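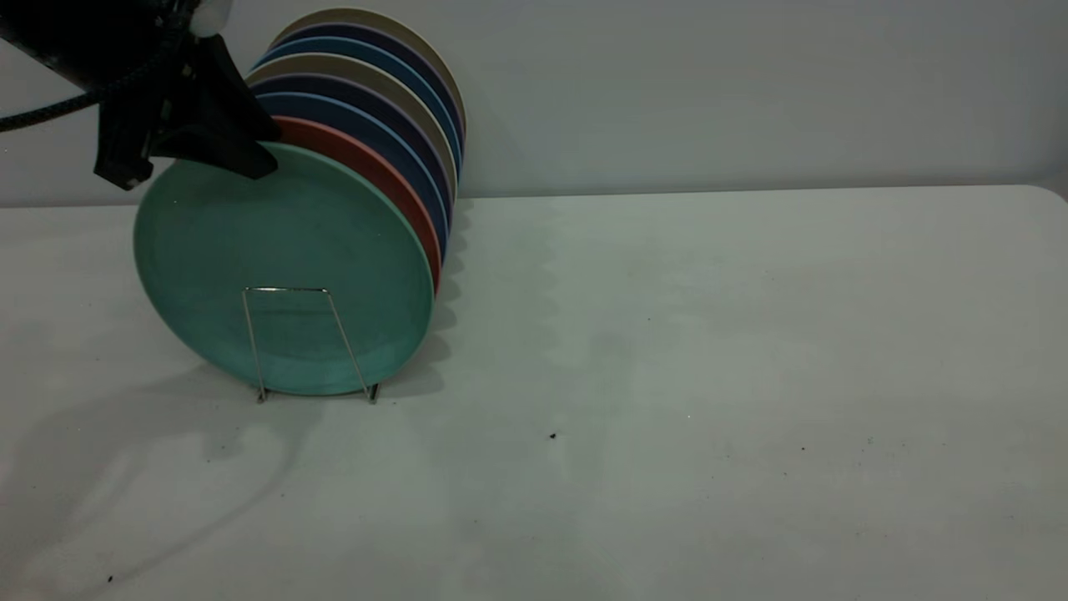

How do you store dinner plates on edge without chipping them?

Posted in Kitchen & Dining, October

Aslak Söderlund

We moved into a house in Prakby where the previous owner had a real commitment to shallow cupboards. My dinner plates don't fit flat in any of them unless I leave the doors open, which I did for a month until I walked into one.

So I'm thinking of standing the plates up on edge. My grandmother did this with her good china, and she also dried socks in the oven, so I'd like a second opinion. The plates are ordinary glazed stoneware, heavier than they look. Does storing them vertically put too much weight on the rim? Do they need a slot each, or can they just lean on one another like people at the end of a wedding? The shelf is painted wood, and I've been told to line it, but with what?

I have 404 other things to fix in this house and would like to stop thinking about plates.

Clunberg946

On edge is fine. A plate standing on its rim only holds up itself, while the bottom one in a flat pile holds up the whole family. The chips come from putting them in and taking them out, when the rim knocks the shelf or the plate next door.

What I'd do, having done it wrong first:

Measure the widest plate, then add enough height to get your knuckles in above it. I skipped the knuckles. My rack held the plates beautifully and I couldn't get one out without removing the shelf.

Use a rack with pegs or slots if you can. Leaning them against each other works too, as long as something solid stands behind the back one and they all tilt the same way. A slight tilt is plenty. If they're leaning a lot, the front one will sooner or later decide to go for a walk, so screw a thin strip of wood to the shelf as a stop.

For lining, get the rubbery mesh stuff sold by the roll for drawers. Felt is nice until a plate goes away damp, and then you own a small swamp. Cork is all right but crumbles, and you'll be finding it in your soup.

Look at the unglazed ring on the underside of each plate. If it feels like sandpaper, it will scratch the face of the plate behind it when they touch. You can take the worst off with fine wet sandpaper, or put a paper towel between them. My wife uses coffee filters, which work very well and mean we are always out of coffee filters.

nygård_attic

just get deeper cupboards

Marmalade Dept.

Mostly agree with the first reply, but I'd go further on the damp. Plates on edge dry nicely if there's air between them and hardly at all if they're squashed together. If you're going to press them up tight, dry them with a towel first, including that ring on the bottom, where the dishwater hides.

Also take from the front and put back at the front, and every so often move the back ones forward. Otherwise you eat off the same few plates for years and the others stay brand new. I have a set where you can tell from across the room which ones got the work.

As for deeper cupboards, I did ask once. The man from the kitchen place wrote 2805 on a piece of paper and slid it across the counter without speaking. I bought a rack.

Aslak Söderlund

Thanks, both of you. Going with the mesh liner and a strip at the front. I measured with knuckles included, and it clears, provided I take off my watch.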